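Tuesday, January 25, 2022

Up before six again, and no reason for it except that my brain has decided six is when we start worrying about the piano. Still dark out, and so cold the bathroom window had frost on the inside. I made coffee, put on two pairs of socks and sat on the end of the bed for a while with the pink bedspread and the big white goose for company, telling myself I'd get dressed any minute now.
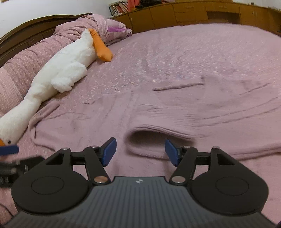
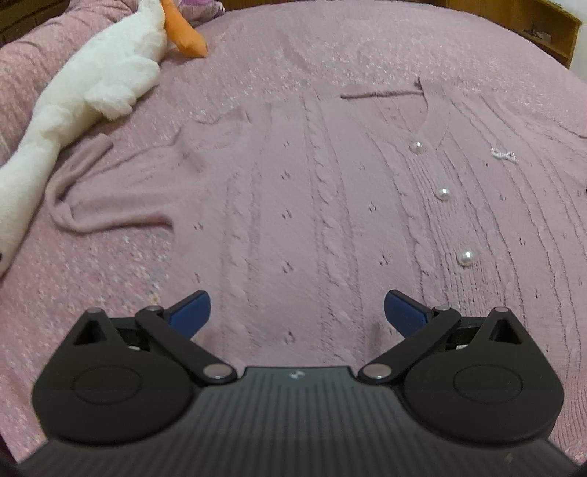 The goose has the right idea about January, if you ask me.

Anyway! The piano. It came yesterday and I was too wiped out to write a single word, so I have two days' worth to get down and I'll probably tell it all out of order.

It's a Keller upright, which I had never heard of, and neither had Musyoka, and he's been tuning pianos since he was in his twenties. He thinks it was a small outfit that put its name on pianos somebody else built. It's dark brown and heavy as sin, with a little carved flower on each side of the music stand and a ring on the lid where somebody once set down a hot cup. Latrice said I could get the ring out with mayonnaise. I'm going to leave the ring alone. I like knowing somebody sat there with a hot drink and played.

I paid 500 dollars for it, which was every bit of the money I'd put aside for the trip. I went back and forth on that all through Christmas. Then I went to see it, sat down, played the only thing I can play all the way through (the slow Venckus waltz from the red book, the one with the left hand that never goes anywhere) and it sounded like a piano in an old movie, a bit sour and a bit underwater, and I wrote the check standing up in that lady's kitchen with my coat still on.

So, the move. The movers were supposed to come at nine and came at almost noon. Two guys and a dolly, and one of them took a look at my front steps and said "huh" in a way I did not care for. The steps were salted, I'd been out there at seven with the bucket. They got it up in one long go with a lot of "your side, your side," and then it would not make the turn into the hall. It just wouldn't. They backed out, took the door off its hinges, and tried again, and there was half an inch in it, I swear. I stood in the kitchen and held the cat's old blanket to my face because I couldn't watch. Then I heard it bump down on the living room floor and every string in it hummed at once. I wish I could hear that again. It was the best sound, like the whole thing let its breath out.

The front door sticks now. It didn't before. I'm going to have to call somebody, or plane it myself, and I know how that went with the closet.

Then Musyoka came by after his last job to have a look, just as a favor, with his flashlight in his teeth and the bottom panel off. I hovered. He found a pencil, a bobby pin, a church bulletin folded very small and a dime. The bulletin was for a potluck and it had "Jell-O - ask Ruth" written on the back. I've put it on the fridge. He says the pins are decent and the felts are tired and there's one crack in the soundboard that he isn't too bothered by. He wants it to sit for a couple of weeks and get used to my house before he does anything serious, and then it'll be 265 for the pitch raise and a proper tuning, which made me swallow, but fine. I knew it wasn't going to be free.

Also he told me to move it. It's against the outside wall, right over the heat register! I know. I KNOW. It was the only spot it would go once they had it through the hall, and the guys were already putting their gloves on. So now it has to go on the inside wall where the bookcase is, and the bookcase has to go where the piano is, and that's my weekend. Salim says he'll help if there's food. I told him chili. He said was it the chili from last time. I said do you want chili or not.

Today I practiced, if you can call it that. Three of the keys stick up at the top end, where I never go, and one sticks in the middle, where I go all the time. It's the A. You press it and it goes down like an elevator and stays there thinking about things. I got used to flicking it back up with my thumb, and now I'm worried I'm going to flick my thumb on every piano I play for the rest of my life.

I set the stove timer for 25 minutes because Chepkoech told me I have to stop doing two hours on Sunday and then nothing all week. She's right, and she's the teacher, so I'm doing as I'm told. First ten were scales. I hate the scales, but my fourth finger isn't quite as useless as it was in the fall. Then hands separate on the new piece, the left hand a million times, then the right, and then I put them together and it fell apart in measure nine, just like at my lesson. It's where the tune crosses over. My eyes go to the right hand, and the left hand wanders off like a kid in a grocery store. I tried saying the left hand notes out loud while I played. It helped a little and sounded insane. The neighbors must love me.

Chepkoech wants me to play in the May recital. With the kids. Everybody else in it is under twelve, apart from Imani, who's my age and plays like water coming out of a faucet, and who told me in the parking lot that she throws up before every one of these. I found that more comforting than anything anyone has said to me this month. I haven't said yes yet. I haven't said no either, and I caught myself today wondering what shoes I'd wear for the pedal.

I called Mom after lunch to tell her it was here. She wanted to know why I hadn't gotten a keyboard with headphones like a normal person. Then she was quiet for a bit and asked if it had the lid that folds back, like Grandma's. It does. She said Grandma used to keep her bills in the bench and would pull them out and shuffle them around any time she was mad at Grandpa. I'd never heard that one. I went and checked my bench after we hung up and there was nothing in it but some dust and half a page of a hymn.

Supper was eggs. I burned the toast playing "just one more time" after the timer had gone off, and scraped it over the sink.

To do, before I forget: call about the door. Ask Latrice for the measurements of that rug. Beans, onions, the big can of tomatoes for Saturday. Put a bowl of water or something near the piano, Musyoka said the air in here is too dry. And measure nine, left hand only, slow, tomorrow before work if I'm going to be awake at six anyway.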